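About Rister

Rister cleans bathrooms. We started with the restrooms in two small office buildings and now look after private homes, dental and medical practices, a few daycare centers and a number of rental apartments between tenants. We don't wash windows, strip floors or shampoo carpets. If you need those done, we can give you the names of people who do them, but the bathroom is our part of the work.

The company was founded by Parvathi Bhat and Donal Dolan. Parvathi had managed housekeeping in a hotel for many years and Donal had worked as a plumber. They met when he was called in to reset a toilet on the hotel's fourth floor and she asked him why the same fixture kept leaking at the base. The answer had to do with the bolts and with a floor that was not level, and the conversation that followed is more or less where Rister comes from. A person who cleans a toilet every week sees it more often than anyone else does. If that person knows what to look for, small problems get reported while they are still small.

Who we are

Parvathi runs the company day to day. She writes the schedules, visits new clients and does most of the training. Donal handles anything to do with fixtures and water, and he is the one to ask about hard water, old tanks and unusual seats.

Malathi Reddy is in charge of the home cleaning teams. She joined as a cleaner and still takes a route on Wednesday mornings. Nikau Pomare leads the evening teams who work in offices and practices after closing. Cường Bạch keeps the supply room, orders the products, mixes the bottles and looks after the laundry, where every cloth we use ends up at the end of a shift.

Our cleaners are employees of Rister. They are paid for travel between jobs and for training hours. We send the same person or pair to the same address whenever we can, and we let you know ahead of time if it has to be someone new.

How we clean a toilet

Most of what clients ask us about is the toilet, so we'll go into some detail.

We open the window or switch on the fan first. The seat goes up, the bowl cleaner goes under the rim, and it is left to work for the time given on the label. Many people scrub right away and then wonder why the stain is still there. While the cleaner is sitting, we do the outside. We start with the flush handle and the top of the tank, then the lid, the seat on both sides, and the hinges. Hinges take longer than people expect. Where the seat has quick-release fittings, we lift it off and wipe the area below.

After that comes the outside of the bowl. We clean it from the rim down to the floor, with one cloth for the upper part and a separate one for the base. The line where the base meets the floor is done last, along with the floor next to it. Then we go back to the inside, brush under the rim, brush the bowl, brush the trap as far as the brush will reach, and flush with the lid down. The brush is rinsed in the clean water and left to drip under the closed seat before it goes back in its holder.

We use color-coded cloths. Red is for the toilet and the floor around it. Yellow is for the sink and the counter. Blue is for mirrors and glass, and green is for the shower or tub. A red cloth does not leave the toilet area except to go in the laundry bag. New cleaners learn this in their first hour.

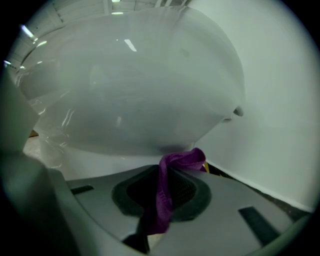 How often should a toilet be cleaned?

Once a week is enough for most households, inside and out. A bathroom used by small children, or by someone who is sick, needs the seat and handle wiped daily. In offices we clean every working day.

We get a lot of questions about the outside of the bowl in particular. Porcelain is glazed, and the glaze is what makes it easy to keep clean. Scouring powder and green kitchen pads scratch it over time, and a scratched glaze holds dirt. We clean the outside with a mild neutral cleaner and a microfiber cloth, then dry it. Drying matters more than the product does. Drops left on the lower part of a bowl leave mineral marks, and in towns with hard water these marks build up into a gray film that is much more work to remove later.

The places most often missed are low down and toward the back. Behind the base, around the bolt caps, and on the side nearest the wall there is often only enough room for a hand and a folded cloth. We teach our cleaners to kneel for this part. You can't see it properly standing up, and you can't put any pressure on the cloth either. All of our people carry a knee pad.

What we look for while we are there

Each visit includes a short check. We do not repair anything, but we write down what we find and leave the note with you or send it by text message. The list was drawn up by Donal and has stayed nearly the same since the beginning:

Water on the floor near the base
A bowl that rocks when leaned on
Loose or missing bolt caps
A tank that keeps filling after it should have stopped
Cracked or missing caulk
A supply valve that is stiff or dripping
A seat that slides to one side

A rocking toilet should be looked at soon. The seal underneath can wear out with the movement, and the first sign of that may be a stain on the ceiling of the room below. A running tank is less urgent but it will show up on your water bill.

Products

Our everyday cleaner is a neutral concentrate from Moltason, which Cường dilutes in the supply room and puts in labeled spray bottles. For lime scale we use an acid-based bowl cleaner, and only inside the bowl. It does not go on natural stone, metal fittings or colored grout. We do not carry bleach in the same caddy as an acid product, and we ask clients not to put bleach tablets in the tank before our visit. If there is one in there, tell us at the door and we will leave the acid cleaner in the car.

Clients who would like a product without fragrance can have one at no extra cost. You may also give us your own products to use. We'll read the label and follow it, and if we think it's wrong for the surface we will say so first.

Cloths are washed hot after every shift without fabric softener, which stops microfiber from absorbing. Worn cloths are cut up and used for drains and outdoor trash cans.

Training

New cleaners train for four days in our practice room on Murthy Street. There are nine toilets in it, all taken out of buildings that were being remodeled, including a wall-hung one, a corner model, two with skirted sides and one very low toilet from a daycare center. They are not connected to water, which makes it possible to turn them around and look at the back. After that, each new person works alongside an experienced cleaner until Malathi or Nikau is satisfied. Some people need two weeks and others need five.

We also run an evening class in March and October for anyone who would like to learn, whether or not they work for us. It has been attended by landlords, home health aides and a father who brought his two teenage sons.

Where we work and what it costs

Rister serves 230 homes and 100 business addresses in the city and the nearest suburbs. A first visit to a home takes longer than the ones after it and is priced separately, after Parvathi or Malathi has seen the bathroom. Regular visits are charged per bathroom, not per hour. Half baths cost less. Businesses get a written quote based on the number of fixtures and the cleaning times they want.

Property managers who use the Vekivex booking system can schedule us through it. Everyone else can call the office between 8 a.m. and 4 p.m. or leave a message after that. Messages are answered the next working day.

Before we come

Please take personal items off the tank and away from the floor around the toilet if you can. Bath mats can stay, and we'll shake them out and put them back. Let us know about septic systems, recent caulking and any part of the bathroom that is being repaired. New caulk needs to cure before it gets wet – tell us the date it was put in and we will work around it. Pets are fine with us but should be in another room while the floor is drying.

If something was missed, call within two days and the same cleaner will come back to do it.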